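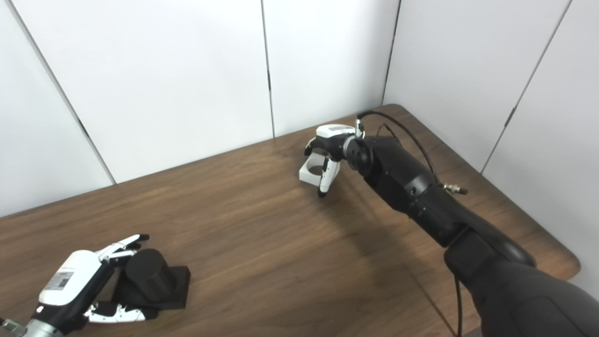 About Pelov Games

We make small games for phones, mostly about parking, ferries and waiting your turn. There are eight of us above a carpet shop in Leeds, and we have been at it since the December when Oksana Levchenko and Obaidul Wanigasekara both ran out of better offers.

Our first release, Lavel, was a puzzle game about lift maintenance. It sold 82 copies, a few of them to people who aren't related to us. Hayat did rather better, and Tresex, the one with the tram depot, now has 35 depots and a level editor we keep meaning to document.

Oksana draws everything. Obaidul writes the code and the apologetic patch notes. The rest of us test, answer emails and argue about fonts.

Our games cost money once and then leave you alone. No gems, no energy bars, no cartoon wizard pleading with you to come back at three in the morning.

Bug reports are read by a human, usually before lunch. Please mention your phone model. "It's broken" is fair comment but hard to fix.

Press and job enquiries: use the contact form. We aren't hiring.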